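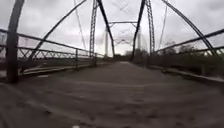 Deck and trusses of the Stultlow Bridge, seen along its length

The Stultlow Bridge is a steel through-truss bridge near the town of Stultlow. It crosses the Drusar River and joins the town with the farming district of Dromen on the other bank. It was built as a road bridge and is now open only to people walking or riding bicycles. The local people mostly call it the Old Bridge, or simply "the iron", although the trusses are of steel.

Name

The official name in the first papers was Drusar River Crossing at Stultlow. The shorter name appeared on district maps some years after the opening. In Dromen the older residents also use the name Fajardo Bridge, after the Fajardo ferry, which worked at the same place before the bridge was built. The ferry landing was a little downstream, and a part of its stone ramp can still be found when the river is low.

Design

The bridge belongs to the through-truss type. In such a bridge the traffic passes between two trusses, which stand one on each side of the deck, and the trusses are connected over the traffic by cross members. This is different from a deck truss, where the road lies on top of the steelwork, and from a pony truss, where the sides are too low to be joined above.

The end posts of the trusses are inclined. Together with the top chord and the bracing between them they make the portal, which is the entrance to the span. The portal bracing helps the two trusses to stand upright against the wind. Behind it come the vertical members, the diagonals and the overhead struts, repeated panel after panel until the far end.

Some of the vertical posts are latticed. A latticed post is made of steel sections held apart by narrow lacing bars, which are riveted across in a crisscross pattern. This method was common when rolled steel was expensive and labour was cheap, as it gave a stiff post with less metal. It has one weak side for the owner of the bridge: the many small joints hold dirt and moisture, and to paint them properly takes a long time.

The length of the bridge with its approaches is 495 feet. The approach on the Stultlow side rises gently from the old main street. On the Dromen side the path goes down among trees and meets the river trail. 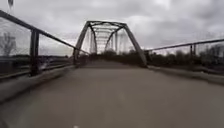

Deck and railings

The first deck was of timber planks laid across steel stringers. The planks were noisy under wagons and, later, under cars, and letters of complaint about the noise are kept in the Stultlow library. The timber was taken away when the bridge was strengthened for trucks, and a harder surface was put in its place. There are no lanes painted on it today. Cyclists are asked to keep to the right and to slow down at the portals, where walkers often stop.

Metal railings run along the deck. The rail at the approach was changed when the bridge was given to walkers and cyclists, for the reason that the former one did not meet the height required for bicycles.

History

A bridge at this place was first asked for by the grain growers of Dromen, who had to wait for the ferry in autumn when the river was high. The request was refused two times. The district agreed to pay after a flood carried the ferry away from its cable and left it on a gravel bar, where it was later broken up for its timber.

The steel members came by rail to Stultlow and were pulled to the river by horses. The erection was done on temporary wooden supports standing in the river bed. According to the historian Renato Pangilinan, whose booklet on the crossing is the fullest account in print, up to 300 people from both banks came to see the last supports taken out. His booklet also mentions a dinner in the grain hall and a quarrel about who should walk over first.

For many years the bridge carried all the traffic of the valley. Trucks became heavier and a weight limit was introduced, then made lower. The limit was unpopular in Dromen, as loaded grain trucks had to go a long way to reach the next crossing. A concrete highway bridge was finally built upstream, and the old bridge was closed to motor vehicles in 2000.

The district first planned to sell the steel for scrap. A group led by Marites Tagle, a schoolteacher, collected signatures to keep the bridge, and the district council accepted to leave it standing for walkers and cyclists. The colour of the trusses was discussed for longer than the repair itself. The council chose a dark paint.

Maintenance

The lower joints and the bearings are washed each April, when the road salt and the winter dirt have collected there. The latticed posts are cleaned by hand with stiff brushes. An inspection report signed by the engineer Lungile Zwane, dated May 6, 2019, found the main members in fair condition and recommended new paint on the overhead bracing and the replacement of several rivets with bolts.

Use

The bridge is part of the Drusar river trail. Fishing from the deck is not allowed, but it is permitted from the banks on both sides. The annual walk from Stultlow to Dromen passes over it, and the number of walkers allowed on the span at the same time is limited to 100.

See also

Fajardo ferry
Drusar River
Truss bridge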